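Call for Participants: Open Day on Robotic Disassembly of Desktop Computers

Reference: 653

The Arik Workshop invites applications from members of the public and from people working in repair, reuse and recycling to take part in its open day in June. The day forms part of the Titis project, which studies how robot arms can take apart used office computers so that their parts may be tested and put back into service.

A total of 15 places are available. Participants will watch the work at close quarters, speak with the staff who carry it out, and give their views in a recorded group discussion. The discussion is a required part of the day, and applicants who wish only to watch are asked to wait for the general visits to be announced later in the year.

Background

Desktop computers reach the workshop in many makes and conditions. A person with a screwdriver can strip one quickly, but the work is repetitive and hard on the hands. Cables are the main difficulty for a machine. They bend, they lie across one another, and they are seldom in the same position in two computers of the same model.

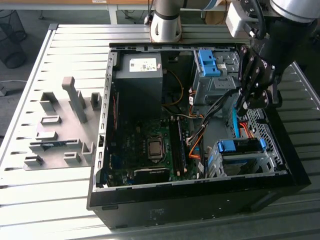 The project would like to hear from people who know this kind of work well. Comments on the order in which parts are removed, on how cables should be handled, and on what makes a part worth keeping will be especially welcome. No knowledge of robots or programming is expected.

Programme

The day lasts 4 hours, with a break for lunch. Dr Hema Subramaniam will open with a short talk on the aims of Titis. Participants will then be divided between 2 demonstrations, changing over after the break. The first deals with freeing and moving cables inside an open computer, and is led by Damián Barrera. The second deals with drives and the fixtures that hold them, and is led by Rocío Arriaga. The group discussion follows, chaired by Montserrat Olvera.

Participants will stand behind a marked line while the arms are moving. Staff will stop the arms between runs so that the parts and fixtures can be looked at more closely. Closed shoes must be worn, and long hair tied back. Bags and coats are to be left in the cloakroom.
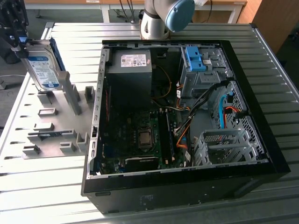

May participants bring a computer of their own to be taken apart?
Only machines supplied by the workshop can be used on the day. Participants who wish to give a computer to the project may say so on the application form, and will be contacted separately.

Who may apply

Applicants must be aged 18 or over and able to attend for the whole day. Places will be shared between people who repair or recycle computers as part of their work and people with a general interest. The workshop is on the ground floor and has step-free access — please state on the form if a seat near the demonstrations, a hearing loop or other help is needed.

Travel costs within the region will be repaid on receipt of tickets. Lunch is provided. No fee is paid for attendance.

Recording and consent

The discussion will be recorded in sound only. Names will be removed from the written record before it is shared with Moen and Genine, the partners in the project. Participants may withdraw their comments at any time before the written record is completed, and need give no reason.

How to apply

Application forms may be obtained from the workshop office or by writing to the open day organiser, Hanne Brynjólfsdóttir, quoting the reference number given at the head of this notice. Completed forms must be received by 29/04/2020. All applicants will be told the outcome in writing, and a waiting list will be kept in case of withdrawals.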